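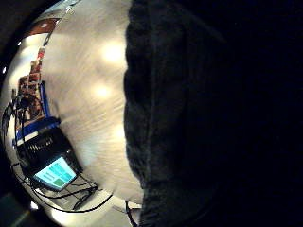

How long must I wait before I wash a wool blanket again after moths?

Wait until you see a fresh sign of them, and until then only air it and brush it. One good cleaning removes the eggs, and more washing makes the wool thin.

Safta Enache
I ask because in April I found small holes in two blankets that came from my grandmother. I washed them by hand in cool water and dried them flat. Now they are in a closed bag in the hall closet. My sister in Salano says I must repeat the washing every month through the summer. The blankets are old and I am afraid they will become hard like felt. 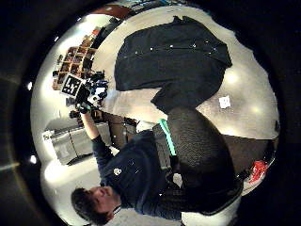 I have also a freezer, but it is small, and only one blanket can go inside at a time. Is it worth the trouble? The closet has a carpet on the floor, if this is important.

Pascu
The carpet is important. Moths like the edge where it meets the wall, so vacuum there slowly and empty the vacuum outside the house. I did this every 3 days for two weeks and after that I saw no more of them. Cedar blocks did nothing for me, but maybe mine were old.

For the freezer, yes, use it. Put the blanket in a plastic bag, press the air out and leave it for 14 days. Let it come back to room temperature before you open the bag, or it will take water from the air.
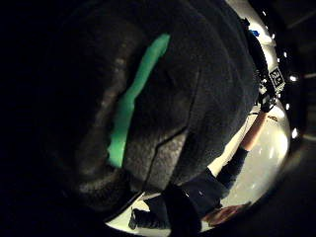

Do the second blanket after, and keep it closed in its own bag while it waits. If your freezer is not very cold, give each one 5 more days.

Clellitz
just buy the sticky traps, they catch the males. put one in the closet and look at it sometimes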